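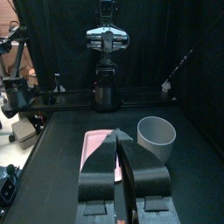

Subject: Re: [gronley-walkers] Winter route, and what about the ferry?

Hi everyone,

Replying to Zuzana's message from last night, which I've left in below so you don't have to go digging.

Zuzana Vlček wrote on 21st November:

> Has anyone walked the Ravetow end lately? I'd like to do our December walk from there to Gronley, but my map is older than my boots and it still shows the footbridge by the quarry. Also, is the little ferry running? The timetable in the library window says every 80 minutes, and I can't believe that.
>
> If it's no good we could do the Maihi loop again. I know some of you are sick of it.

I did the Ravetow end two weeks ago with my sister and her dog, so I can answer most of this!

The footbridge is still there. It has new boards on the near side and old ones on the far side, and the old ones were slick, so I held on to the rail and went over like somebody's great-aunt. After that you come up through the pines and it's good firm path all the way to the radio mast. The sign at the top gives the height as 284 meters. My knees would have guessed higher.

The part I'd worry about is the field below the mast. There were cows in it, and a lot of mud by the gate (over my ankles, and I have the socks to prove it). You can skip it by staying on the lane and turning left at the milk stand. It adds maybe a quarter of an hour, and I think it's the nicer way anyhow - you get the view down to the water.

As for the ferry, the library timetable is right, believe it or not. They go to the winter schedule after the clocks change. The last boat back is at 4:10, and they do mean 4:10. We got there with eight minutes to spare and he already had the rope in his hand.

So if we want the December walk to end with the boat, I'd say meet at the Ravetow bus stop at 8 and be moving soon after. Lunch at the mast if it's dry. If it's blowing, there's a shelter a bit lower down with a bench on three sides.

I'm one of the people who is sick of the Maihi loop, sorry Zuzana. I'd do it again if the weather's bad, but I'd grumble.

Two other things. Whoever left a green thermos in my car after the last walk, I still have it, and I've washed it. And does anybody have a spare pair of those slip-on ice grips, size medium? Mine snapped and I'd like to borrow some before I buy new ones.

Let me know about the 8 o'clock start - I can pick up two people on the way.

Marge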